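Checkliste Begehung vor dem Tag der offenen Tür
Vorführplatz Handgreifer »Pelo«, Halle Siltport
Stand: Februar 2023
Geprüft von: Elīna Jaunzems, Arbeitssicherheit
Bewertung: i. O. / Mangel / offen

1. Zugang und Wege

1.1 Fluchtweg zum Hof frei: i. O.
1.2 Kabel im Besucherbereich abgedeckt: Mangel. Die Brücke endet vor der Steckdosenleiste, die letzten 39 cm liegen offen. Mit Klebeband ist das für mich nicht erledigt.
1.3 Besucherzahl begrenzt: offen. Angemeldet sind 287 Personen, je Gruppe sind 27 vorgesehen. Wie die alle um einen Tisch stehen sollen, konnte mir die Projektleitung nicht erklären.
1.4 Abstandsmarkierung am Boden: Mangel, fehlt.

2. Tisch und Arbeitsfläche

2.1 Tisch standsicher: i. O., Rollen festgestellt.
2.2 Greifbereich zwischen den Fingern frei: i. O.
2.3 Oberfläche blendfrei: offen. Die helle Holzfläche spiegelt unter der Deckenbeleuchtung. Laut Team stört das die Kamera nicht. Einen Beleg dafür habe ich nicht gesehen.
2.4 Lose Gegenstände am Rand weggeräumt: Mangel. Am rechten Rand liegt etwas Rundes, Gelbes. Bitte vor Beginn entfernen.

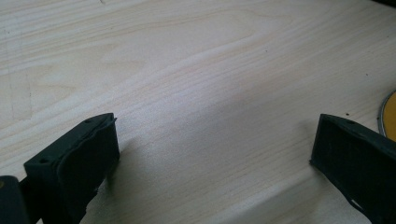
Abb. 1 zu 2.2 bis 2.4: Greiferfinger über der Tischplatte, Greifbereich frei, rechts angeschnitten der gelbe Gegenstand.

3. Greifer

3.1 Kanten der Finger entgratet: i. O. nach Fingerprobe.
3.2 Kontaktpolster fest: offen. Das Polster am linken Finger hat eine wellige Außenkante und weiter unten eine kleine Kerbe. Laut Team gehört die Welle zur Form. Zur Kerbe kam keine Antwort. Zeichnung nachreichen.
3.3 Verschraubung der Finger kontrolliert: offen. Ein Prüfprotokoll liegt nicht vor.
3.4 Schließkraft gemessen: Mangel. Der Satz »da passiert nichts« ist kein Messwert.

4. Vorführung

4.1 Einweisung des Standpersonals: Mangel. Von 3 eingeteilten Personen war eine unterschrieben eingewiesen.
4.2 Besucher dürfen selbst greifen: offen. Ich rate ab, solange 3.4 nicht erledigt ist. Für Kinder gilt das ohne Ausnahme.
4.3 Text der Schautafel: kein Sicherheitspunkt, trotzdem eine Anmerkung. »Greift alles, was die Hand greift« sollte da nicht stehen. Bei der Probe in Dremport wurden ausschließlich Holzklötze gegriffen.
4.4 Erste-Hilfe-Kasten in Sichtweite: i. O.

Ergebnis: Freigabe nicht erteilt. Nachkontrolle nach Behebung von 1.2, 1.4, 2.4, 3.4 und 4.1. Die offenen Punkte bitte schriftlich beantworten. Der Verweis auf die Vorführung im Juli bei Buckley genügt mir nicht, dort stand ein anderer Tisch und es gab eine Absperrung.

Verteiler: Projektleitung Pelo, Hallenmeisterei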